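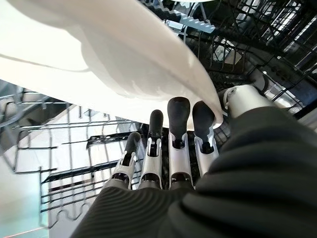
Mirport Releases Reformulated Fimgate Dish Liquid for Hard Water Areas

PLULTTHORPE, 11 January 2022 - Mirport, a maker of household cleaning products, today began shipping a reformulated version of Fimgate, its unscented liquid for washing dishes by hand. The new version is intended for homes with hard water, where dissolved calcium and magnesium can leave a gray film on plates and a dull band around the sink. It replaces the current Fimgate liquid in all stores that carry the line. The bottle shape and cap are unchanged.

The change follows a home-use study carried out for Mirport by Perić, a contract testing laboratory. A total of 234 households in and near Plultthorpe took part. Each household washed its dishes by hand with the old liquid for 5 weeks and then with the new liquid for the same period. Bottles were marked with a letter only, and households were not told which version they had been given.

Participants scored glazed plates, clear glassware and sink surfaces once a week against a printed film chart. Laboratory staff also examined a set of plain white plates that had been supplied to each home at the start. Average film scores on the supplied plates were lower with the new liquid. The difference was greatest on the underside of the plate, where rinse water tends to collect around the foot ring and dry in place. Scores for glassware improved by a smaller margin. Scores for grease removal did not change.

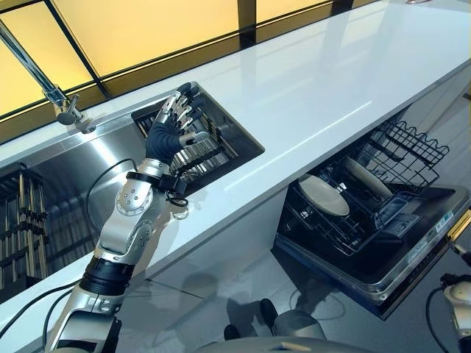 Film of this kind is mostly mineral. When hard water evaporates from a surface, the minerals it carries are left behind, and they bind with any soap or detergent that has not been rinsed off. The earlier Fimgate formula contained a small share of true soap, which reacts with calcium to form an insoluble curd. The new formula contains no soap. It uses a blend of mild surfactants together with citrate, a salt of citric acid that holds calcium in the water long enough for it to be carried down the drain.

The new liquid is thinner than the old one and produces less foam. Mirport advises users to keep to the dose on the label. Foam height is not a measure of cleaning strength, and extra liquid makes rinsing slower. The recommended dose is 2 capfuls for a full basin of warm water, or a few drops applied to a damp sponge.

Rinsing and drying also affect the result. The printed guide supplied with the bottle recommends the following:

Wash glasses first, then plates, then pans.
Rinse under running water or in a second basin of clean water, and change the rinse water when it turns cloudy.
Stand plates upright on a rack so that water can leave the foot ring.
Dry glassware with a clean cloth if the local water is very hard.
Rinse the rack and the sink at the end of each wash.

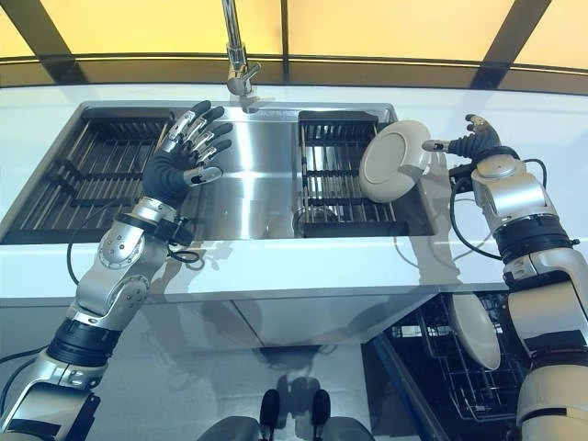 Stainless steel double sink with a black wire rack over the left basin.

The new Fimgate liquid is suitable for glazed ceramics, glass, stainless steel and most plastics. It should not be used in automatic dishwashers. As with the earlier version, cast iron and unsealed wood should be washed quickly and dried at once. Existing mineral scale will not be removed by normal use of the product. Heavy deposits on faucets and drains should first be treated with a descaler made for that purpose, following its own instructions.

Stock of the earlier formula will be sold through and will not be recalled. The two versions can be told apart by the word "citrate" in the ingredient list on the back label. They may be mixed in the same bottle without harm, although the full effect on film will not be seen until the older liquid is used up.
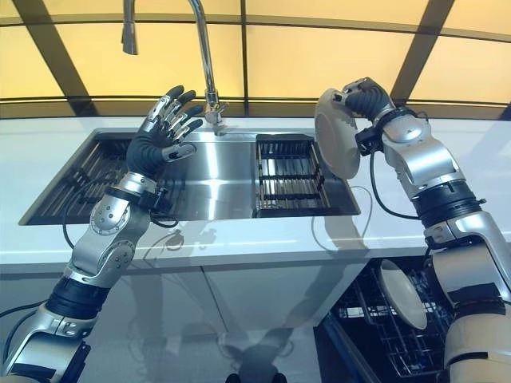

Robotic hand held open above a rectangular stainless steel sink.

Fimgate is sold in a standard bottle and in a refill pouch that holds enough for around 11 weeks of use in an average home. A larger container for catering kitchens is planned for July. Prices for the bottle and pouch remain as they were.

A summary of the Perić study, including the film chart and the scoring method, is available on request from the Mirport press office. Product safety sheets for both versions can be obtained from the same office.

About Mirport
Mirport makes cleaning products for kitchens and laundry rooms. Its product lines include Fimgate dish liquid and a range of surface cleaners. The company is based in Plultthorpe.

Media contact: Mirport Press Office, Plultthorpe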